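Startseite Über mich Archiv Werkstatt Unterwegs Kontakt

Was der Arm an der Kiste mit unserer Schicht macht

11. September
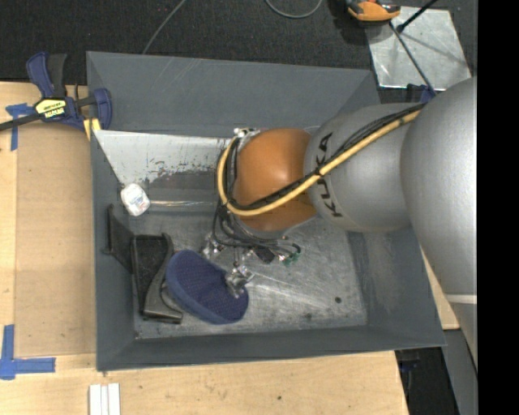
Habibur Abeysekara schrieb mir nach dem letzten Beitrag, er halte das Gerede von der Entlastung für Schönfärberei: Bei ihm im Betrieb seien die leichten Handgriffe an die Maschine gegangen, die lästigen seien geblieben, und am Abend sei er müder als vorher. Ob das bei uns anders sei, wollte er wissen. Eine kurze Antwort habe ich nicht, deshalb dieser Beitrag.

Ich arbeite bei Dultesico in der Rücknahme. Zu uns kommt, was Kunden zurückschicken oder was beim Transport aus der Verpackung gefallen ist. Wir sortieren die Stücke aus der Kiste, legen sie einzeln ab, erfassen sie und entscheiden, was wieder ins Lager geht. Das klingt nach wenig. An einem normalen Tag sind es 1000 Teile auf der ganzen Linie, und keines liegt so, wie man es gern hätte.

Seit Juni greift an einem der Plätze ein Roboterarm von KUKA in die Kiste. Das Programm dazu heisst im Haus Orent, weil das Projekt so heisst, und inzwischen sagen alle auch zum Arm Orent. Er nimmt ein Stück, legt es ab und geht zurück. Glatte, feste Sachen kann er gut. Gepolstertes, Gewölbtes oder in Folie Verpacktes macht ihm mehr Mühe, vor allem wenn mehrere Dinge aneinanderlehnen. Ein Mensch schiebt da kurz mit dem Handrücken etwas zur Seite und merkt es nicht einmal. Der Arm muss sich vorher entscheiden, wo er anfasst.

Zuerst zur Körperarbeit, weil Habibur danach gefragt hat. Das Bücken über den Kistenrand ist an diesem Platz fast weggefallen. Ich habe das im Rücken gemerkt, nach zwei oder drei Wochen. Meine Kollegin Leonie Nägeli hat es in der Schulter gemerkt, sie hatte dort schon lange Beschwerden. An den übrigen Plätzen bücken wir uns wie immer. Es gibt seither einen Wechselplan, damit jeder einmal am Roboterplatz steht, und um diesen Plan wurde mehr gestritten als um den Roboter.

Weniger geworden ist die Arbeit am Roboterplatz nicht, sie hat sich verschoben. Vorher hatte ich neun Stunden lang einen eigenen Takt, mit Pausen, die ich mir selber einteilte. Heute warte ich auf Meldungen. Wenn der Arm ein Stück nicht zu fassen bekommt, versucht er es noch einmal, dann bleibt er stehen und am Bildschirm erscheint ein gelbes Feld. Ich schaue nach, drehe das Teil um oder nehme es heraus, quittiere und gehe wieder weg. In einer schlechten Schicht waren es 28 solche Unterbrüche, in einer guten 2. Anstrengend ist dabei das halbe Aufpassen. Man kann nichts anderes richtig anfangen und ist trotzdem nicht beschäftigt.

In dem Punkt gebe ich Habibur recht. Was der Arm liegen lässt, sind die mühsamen Stücke, und die landen bei uns. Früher kamen sie zwischen den einfachen, man hatte dazwischen Luft. Jetzt kommen sie hintereinander. Ich habe das in der Teamsitzung gesagt, und es wurde notiert. Passiert ist seither so viel: Die mühsamen Teile gehen nun in eine eigene Kiste, die am Schichtende gemeinsam gemacht wird. Das ist besser als vorher – ideal ist es nicht, weil am Schichtende alle heim wollen.

Über das Erfassungsprogramm Khondokar könnte ich einen eigenen Beitrag schreiben. Es zählt die Griffe des Arms, und wer am Platz angemeldet ist, dessen Name steht daneben. Am Anfang sah es in der Auswertung so aus, als hätte ich die Griffe gemacht, und in der nächsten Woche, als hätte ich die Störungen verursacht. Beides war falsch. Leonie hat so lange nachgefragt, bis der Name aus der Liste verschwand. Er steht jetzt nur noch in der Anmeldung, und dort gehört er hin.

Stellen sind bei uns keine gestrichen worden. Ich schreibe das so hin, wie es ist. Allerdings ist eine Kollegin im Sommer in Pension gegangen, und ihre Stelle wurde nicht neu besetzt. Ob das ohne den Arm anders gelaufen wäre, weiss ich nicht. Auf die Frage hiess es, das eine habe mit dem anderen nichts zu tun. Die Jüngeren im Team sehen es gelassener als ich. Zwei haben den Kurs bei Dendotness gemacht und dürfen jetzt die Greifpunkte selber anpassen. Dafür gibt es eine höhere Lohnstufe. Ich habe mich für den nächsten Kurs angemeldet, obwohl ich mit Bildschirmmenüs keine Freundschaft mehr schliessen werde.

Etwas Kleines noch, das in keiner Auswertung steht: Wir reden am Roboterplatz weniger miteinander. Früher standen wir zu zweit an der Kiste, einer links, einer rechts, und da ergab sich das von selbst. Jetzt steht einer allein beim Arm, und die anderen sind ein Stück weiter weg. Leonie kommt in der Pause manchmal herüber und fragt, was er heute wieder nicht greifen will. Meistens habe ich dann etwas zu erzählen.

Habibur, müder als vorher bin ich am Abend nicht, eher anders müde, im Kopf und weniger im Kreuz. Schreib mir, wie ihr das mit den liegen gebliebenen Teilen macht, das würde ich in der nächsten Sitzung gern vorbringen.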